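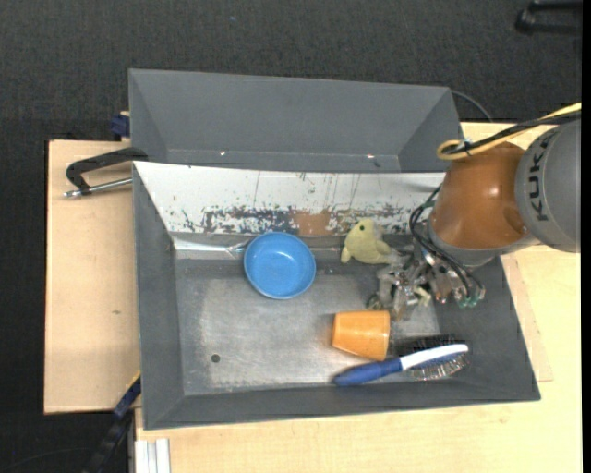
Dana Wickersham

OK quick one before I have to go get the kids. Went to the Horico open day in Memstead and I have notes all over the back of a parking receipt so I'm typing it up before I can't read them anymore.

First, parking. Use the Royer Street lot. The sign at the front gate sends you around the wrong side of the building and you end up at a loading dock with four other confused cars. Door 14 is the one you want. They had coffee, and the good kind of small donuts.

They take you around in groups of 8. Ours had two high school kids, a retired couple who had been to every open day so far, and me with the receipt. The first stop was a room with conveyor belts, all of them off. Somebody explained sorting for a long time. Moving on.

Second stop was the one I came for, the picking bench. Big orange KUKA arm, two gray metal-looking bins on a wood table, one behind the other, and a pile of junk-drawer stuff to pick up. I had pictured car parts. Nope. A blue bowl, an orange cup, a hairbrush, and a plush toy, kind of yellow-green, with a little dark eye. I have a hairbrush a lot like that one in my gym bag. The cup was on its side when I got my picture, with the gripper hanging between it and the toy like it was making up its mind (I know, I know, it isn't thinking about it like that. Or maybe a little, I asked and got a long answer).

The job is simple to say. Pick a thing up out of one bin, put it down in the other. Then do it back the other way. All day, and they told us most of the night too. There was a screen on the wall with the count since they started this round in May: 3642 tries, 3378 good ones. The high school kids got their phones out and had the percentage before the guide did. Just under 93. Then one of them asked what happened on the bad ones, which was a better question than anything I had written down.

Answer, as far as I got it: mostly the hairbrush. Bristles on one side, smooth on the other, and a handle that wants to swing. Grab it by the handle end and the whole thing tips. The bowl is the other problem if it lands open side down, there's nothing to pinch. The toy is easy, she said, it squishes, the fingers can be a bit off and it still comes up. Made sense to me, I've picked up a few thousand of those off a living room floor.

Things I liked:

The wear and tear. The back wall of the bin is white and scratched to pieces, paint chipped off in patches so you see dark blue-gray and a sort of rusty brown. You walk around these places and everything in the lobby is so shiny, and then the real bench looks like my dad's garage. Clamps on the side. Cables looped over the top of the arm and held with a little tie. I felt right at home.

The speed, or no speed. It goes slow! I thought it would be whipping around. We watched a full cup pickup and I could have done it five times over. They can run it a lot faster, we were told, but they don't when there's a group at the rope.

The gripper up close. Silver, lots of tiny angled pieces and joints, way fussier than I expected from across the room. Green connectors down by the bottom and a bunch of black cables running to them. The retired guy wanted to know what a replacement finger costs. No answer on that, just a smile.

Things I didn't love: the rope is too far back if you're short. And the room is loud, some fan somewhere, so I missed half the talk. I wrote down "Gridska" and underlined it twice and now I'm not sure why. I think it's the software that picks where to grab?? If you were in my group and you know, leave a comment. I'll fix it here.

Somebody asked the jobs question, somebody always does. The guide said they're years off from a warehouse and that the thing still loses to a hairbrush. Half the group laughed. I didn't totally buy it as an answer, 93 percent is a lot more than I get out of my own household. But she was nice about it and she didn't rush him.

Third stop was a slide show. Skipped the end, went back to look at the arm some more. By then it was working the bowl. Got it by the rim, lifted, wobbled, put it over in the back bin. One of the kids clapped and so did I, a little.

Practical stuff if you go next time. It's free but you have to sign up ahead, the 10 am groups fill first. Closed shoes, they do check, a lady in sandals had to borrow a pair of clunky things. Photos are fine at the picking bench, not fine in the belt room. Restroom is back by the coffee. Plan on an hour and a half, more if you get stuck at the rope like me.

Will put up the rest of my pictures when I find teh cable for my phone. Have to run, it's 2:50 and pickup is at three.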